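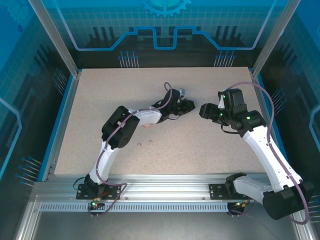 How should a student team divide the work when two robot arms have to share one table?

Assign one group to each arm and a third, smaller group to the space between them. The third group owns the shared coordinate frame, the order of moves and the rule for which arm may enter the middle of the table. Teams that leave this to the end usually find that each arm runs its own program well and that the two programs cannot be run together.

Terkent Student Robotics Help
Category: Clubs and competitions
Posted 14/04/2020

Two-arm handover task: scheduling and timing

Posted by: Madigan School Robotics Club

Our club is preparing an entry for the Ilbridge Two-Arm Challenge, which takes place in June. The task requires one arm to pick up a small part, pass it to the second arm, and have the second arm place it at a marked position. The rules allow 9 attempts per team, and the score is based on the number of parts placed correctly.

The students have written a separate program for each arm. When run alone, each program completes its portion of the task. When the two are run together, the receiving gripper frequently closes before the part has arrived, or the giving gripper opens too early and the part falls. The students have added a fixed delay of 800 milliseconds before the handover. This has helped in certain cases but has made others worse.

We would be grateful for advice on the following points. Should the delay be made longer? Is it better to have a single program control both arms? We also wish to know how other clubs record their trials, as our present notes are difficult to compare from one meeting to the next.

Reply from: Wivis Technical Learning Center

A longer delay is not recommended. A fixed delay assumes that the first arm will always take the same time to reach the handover point, and this will not hold once the students change a speed setting or a pickup position. The two programs should exchange signals instead.

The sequence used in our second-year course is as follows.

The giving arm moves to the handover point and stops. It then sets a signal named READY.
The receiving arm waits for READY, approaches along a straight line and closes its gripper. It then sets a signal named HELD.
The giving arm waits for HELD, opens its gripper and withdraws along the line of the fingers.
The receiving arm does not move until the giving arm reports that it is clear.

Each wait should have a time limit. Ours is 30 seconds during early testing, so that students have time to look at the arms and discuss what they see, and it is reduced later. When the limit is reached, both arms should stop where they are. They should not return to the home position on their own, as the return path may cross the other arm.

A single controlling program is acceptable and is often simpler for a first entry. Separate programs with signals are more work but allow two groups of students to proceed at the same time. The choice may depend on how many students are able to attend.

Please also confirm that HELD is based on a gripper reading. If it is set as soon as the close command is sent, the original problem will remain. Small parts are difficult in this respect — the fingers are nearly shut whether or not a part is present, and the threshold must be set with care.

Reply from: benchtwo

Slow everything down first. We had the same trouble and it was mostly speed. Also check your cables have enough slack at the wrist when the arm is fully turned.

Reply from: Ilbridge Community Workshop

In addition to the advice given above, we offer a note on trial records. Our students complete one line for every attempt, including those that are stopped early. The line gives the program version, the speed setting, the starting position of the part and the stage at which the attempt ended. The stages are limited to pickup, approach, transfer, withdrawal and placement. Free comments are permitted in a last column but are not used for comparison.

Last season our group recorded 89 attempts in this manner. Most of the failures were entered under transfer, but on review a good number had begun at pickup, where the part had been gripped at an angle. Correcting the pickup height improved the handover without any change to the timing. We would suggest that the club examine this before rewriting its programs.

The record sheet should be filled in by a student who is not operating the arms.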